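Two arms, one balcony: does the hanger count as part of the shirt?
Board: Manipulation / Methods

hemline_rob
Posting our numbers from June before I lose my nerve. Task is laundry takedown with two arms: shirt on a hanger, get it off, put it in the basket. We trained one policy on the ordinary demos and a second one on the same demos plus "regrasp" episodes, where the operator deliberately lets go of the fabric and picks it up somewhere worse. The method is called Fimton, for reasons that were funny at 1 a.m.

We had 437 demos in total, of which 188 were regrasps. 200 evaluation trials, split evenly between the 2 policies. The regrasp policy wins on shirts and loses on socks, and I'd like to talk about the first part only, but I know where I'm posting.

All of it was done on a balcony at night, with glass and city lights behind the railing. The sleeve pull is where the two policies part ways. The baseline grabs a sleeve and commits to it like a bad lease. 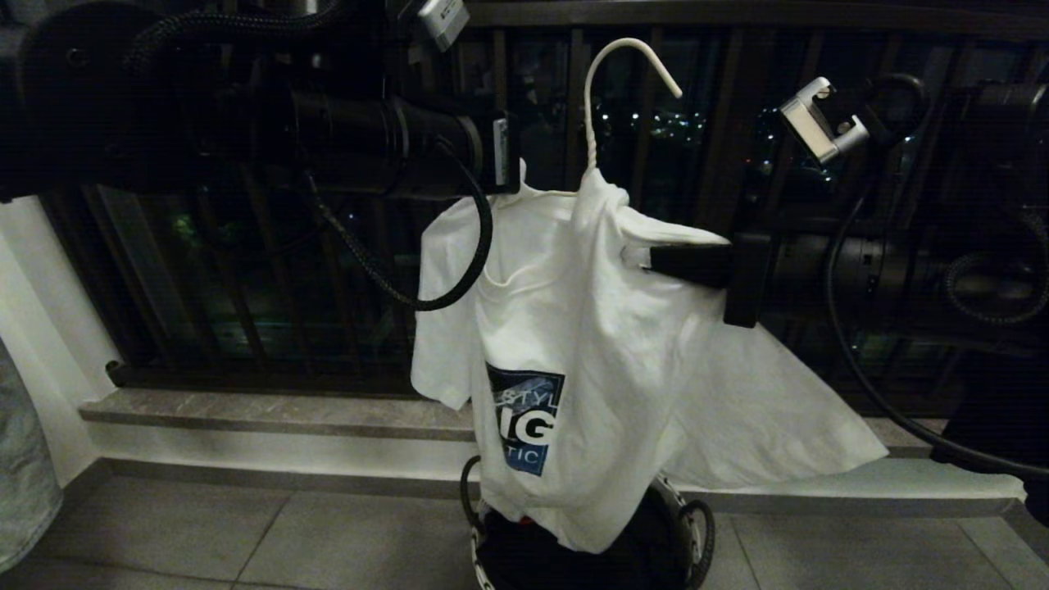 Inger Eyvindsson: My objection is to the demo count. Your regrasp policy saw the regrasps on top of everything the baseline saw. You've shown that more data helps, and I believe a few people had suspected as much. Where is the baseline trained on 437 ordinary demos?

hemline_rob
Fair, and it's in the queue. We do have a small ablation where both policies get 188 demos each. The gap shrinks but stays. I didn't lead with it because the error bars are wide enough to park in.

polyfold
Wide error bars are fine. Leaving them out of the first post is how you get Inger.

Different question. How do you score a trial where the shirt lands in the basket and the hanger goes somewhere else? In the Polside protocol the hanger has to stay on the rack or the trial is a fail.

hemline_rob
We don't follow Polside on that. Our rule is that shirt and hanger have to be separated and the shirt has to be in the basket. Where the hanger ends up is scored in its own column, which my coauthor calls the column of shame.

I went back and forth on this. A person taking a shirt down will happily hold it by the top with the hanger dangling off to one side at some silly angle, and we don't say they've failed at laundry.

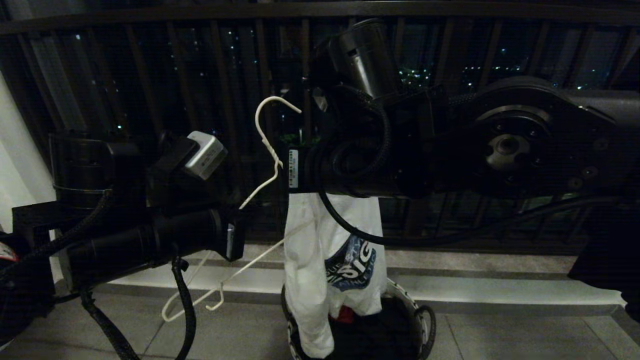 The trouble is that a strict hanger rule punishes the regrasp policy for the exact thing it's good at. It goes for the fabric first and treats the hanger as somebody else's department. With the Polside rule the two policies come out nearly level. With ours they don't. I'm aware of how that sounds.

Inger Eyvindsson: It sounds like you chose the rule after seeing the results.

hemline_rob
Before! The rule is in the commit history. I'll grant you the commit message is "scoring idk."

draped_in_error
Siding with Rob here. The Polside rule was written for a closet rod with good overhead light. A wire hanger on a balcony rack is another animal. It tips, it swings, it hides behind the forearm, and half the time the thing you're trying to perceive is a thin white line with a dark window behind it. Covaritz dropped hangers from their set entirely, and I can't say I blame them. 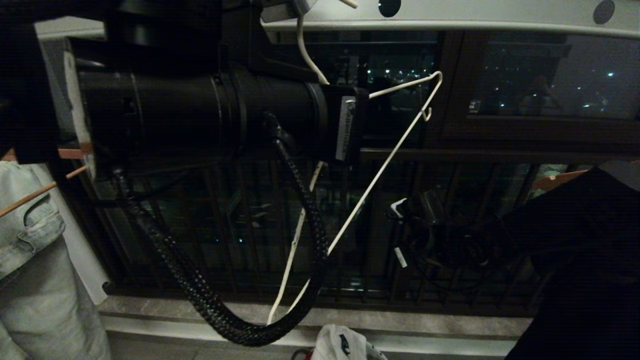
3 min read · writeup linked from the thread, pasted here by draped_in_error so people stop asking

Fimton, short version. Regrasp episodes are collected by asking the operator to release at a random point and recover from whatever the cloth does next. No labels are added. At training time the released segment is masked, so the policy learns the recovery and never the letting go. Evaluation uses head and wrist cameras. Failures are sorted into lost grasp, wrong layer, and timeout.

polyfold
OK, the masking is the interesting part and it took us this long to reach it. Did you try without?

hemline_rob
We did. Without the mask it learns to drop things with real confidence.

As promised to myself, the socks. Small knit items are where regrasp falls apart, and almost every failure is "wrong layer." The head camera is no help once the fingers are down at the basket, so it's all wrist view.

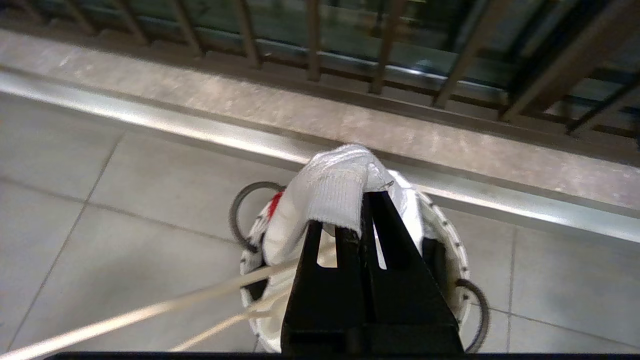
With a shirt, a bad second grasp is still a grasp on the shirt. With anything small, the second grasp may well be on its neighbor, and the policy has no idea it has changed subjects. The Bjarnason trick of pausing before the lift helped a little and made every trial painfully slow, so we left it out of the main table.

Inger Eyvindsson: Put it in the main table.

hemline_rob
It's going in the appendix.

Inger Eyvindsson: Then I'll review the appendix.

draped_in_error
Can somebody post the masking code while these two sort it out?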